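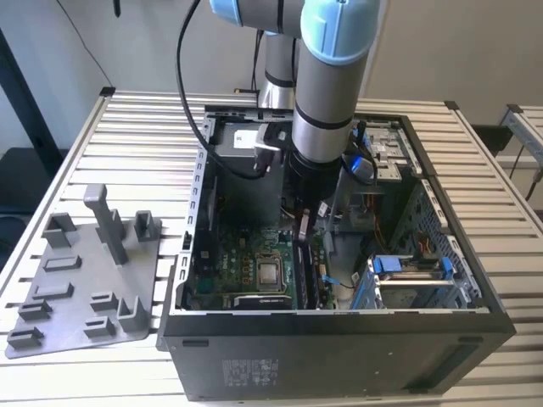 A robotic arm with its gripper inside an open desktop tower, above the motherboard. The removed side panel lies on the table.

Automated computer disassembly is the use of robotic arms to take apart discarded or returned desktop computers so that parts can be resold, tested or recycled. It is usually presented as a way to relieve workers of dull and sometimes dirty tasks. Evidence for that claim is thin, and most of it comes from the companies doing the installing.

Background

Desktop towers have long been stripped by hand with a screwdriver, a pair of cutters and a set of bins. An experienced worker can tell from the case which screws will be stuck and which clips will snap. Robots do best when every unit is the same, and used computers seldom are. Case layouts differ between models, cables get rerouted by previous owners, and plugs that should slide out often don't.

The Whitcombe trial

One of the better documented installations is at the Kastenum refurbishing plant in Whitcombe, where a system called Weltirell was brought in one October. The plant had 35 disassembly workers at the time. Management described the project as a support tool and said no jobs would be lost. Over the trial, 1,929 towers were sent through the robot cell. Of these, 258 were handed back to the benches unfinished, mostly over cable connectors and memory modules.

Kastenum called the result a success. The figure left out the time staff spent preparing each unit, including opening the case and setting it on the table in the right position – work that had been counted as disassembly before the trial and was logged as "loading" afterward.

Effects on workers

No one was dismissed during the trial, but 10 positions were left unfilled when people moved on. Those who stayed reported less wrist strain and more waiting. Bench workers also received a larger share of the damaged or unusual machines, while their hourly targets stayed where they were. Two workers were trained to restart the cell after a stop. Their job title changed and their pay grade did not.

Supporters point to steadier output and fewer cuts from sheet metal edges. Critics answer that better gloves and adjustable benches were never tried for comparison.

Later use

Driramen, a parts reseller, announced a similar line on Jun 16, 2023, using much of the same wording about freeing staff for skilled work. It has not said what that work is – or how many people will be doing it.

See also: Electronics recycling; Industrial robot; Deskilling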